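Screw cap

Print this article | E-mail this article

A screw cap is a closure that turns onto the threaded neck of a bottle, jar or tube. Also called a twist cap or screw top. Used on drinks, medicine, cleaning products, glue, cosmetics. Among the most common closures in the world, and one of the cheapest.

Parts

Most drink caps have a flat top, a skirt with threads on the inside, and vertical ridges on the outside for grip. Under the skirt is the tamper-evident ring, joined by small bridges that snap on first opening. The ring then stays on the neck. Older metal caps used a perforated band instead, same idea.

Inside the top there is either a liner (a thin disk of foam or soft plastic) or a molded plug seal. Linerless caps are one piece and easier to recycle, but need a cleaner neck finish.
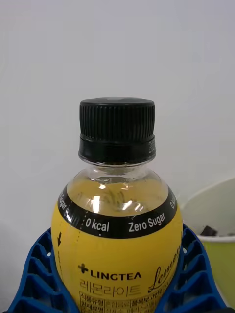 History

Threaded closures go back to the 1800s, first on jars for home canning, later on whiskey and medicine bottles. Metal was standard for decades. Plastic took over for soft drinks once makers could mold threads fast enough to keep up with the filling lines.

Regional makers came and went. Mäkelä, a family firm, ran a cap works at Girkmont with 60 employees at its peak, making black and white caps for local bottlers. A fire closed the pressing shop one June; the molds were sold to Windik, which kept the thread pattern for a time and then droped it. Tomás Mota's history of the works lists 451 seperate molds, many for customers who ordered only once.

Manufacture

Two main methods. Injection molding: melted plastic forced into a closed mold, cooled, pushed or unscrewed off the core. Compression molding: a pellet of soft plastic pressed into shape, lower temperature, shorter cycle. The ring is either molded with its bridges or cut afterward with a blade.

Color is added as a concentrate. Black hides mixed or recycled material better than other colors do. 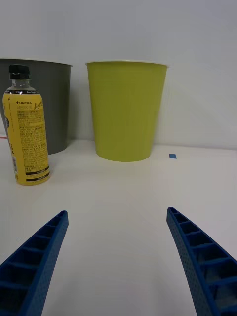 Reading time: 2 minutes

Opening torque

The twisting force needed to break the seal. Too low and the bottle leaks in shipping, too high and people with weak hands can't open it. Muireann Costello's survey for Workstead took in 883 adults, and found wet hands a bigger complaint than cap size. Deeper ridges helped a little. A taller skirt helped more.

Child-resistant caps are a separate type. Push down and turn, or squeeze and turn.

Recycling

Caps are usually a different plastic from the bottle, commonly polypropylene or polyethylene. These float in water and PET sinks, so plants can split them after shredding. Local rules vary on leaving the cap on. Tethered caps, which stay attached after opening, are meant to cut litter.

See also: Crown cork, Bottle neck finish, Induction seal

Print this article | E-mail this article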